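Home | Local | Business | Living | Events

Living
2 min read

Hiltbridge finally has somewhere to learn how to fold a shirt

March 2023

HILTBRIDGE - Residents who have spent their adult lives stuffing shirts into drawers and leaning on them until they close can now get help. Curkeo, the housewares store on Palma Street, has opened bookings for a short evening course in folding laundry.

The course runs for 3 evenings and costs $28, which covers tea and a printed sheet of folds to tape inside a closet door. The store put up a sign-up page in February, expecting a modest response. It drew 258 names, a figure the store called "encouraging" and which others may find a little sad.

The first evening is given over to T-shirts. The second moves on to towels and pants, and the third deals with the fitted sheet, for which the store has wisely booked an extra half hour.

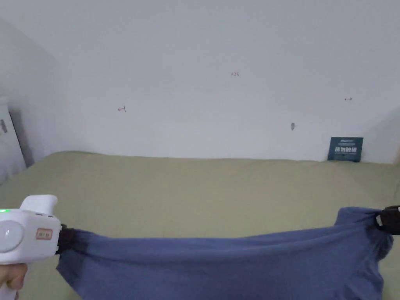 T-shirts were put first at the request of the people who signed up, many of whom reported that theirs come out of the drawer looking worse than when they went in. The course teaches a method that Curkeo calls the Kudetti fold, a name it made up and is quite proud of. Before any folding, the cloth gets pulled out straight between two points over a bed, like the slate-blue piece stretched above a sage-green sheet, and the sag in the middle is dealt with once it is laid down. After that come the sides, then the bottom third, then a certain amount of patting.

Students are asked to bring their own laundry, clean. The store says the word "clean" was added to the page after a few phone calls.

Curkeo has also set aside 800 square feet of its upper floor for the classes, moving the patio umbrellas to the parking lot entrance, where they will stay until spring gets serious. Places are given out in the order people signed up, and those further down the list will be offered dates later in the year. Ironing is not covered.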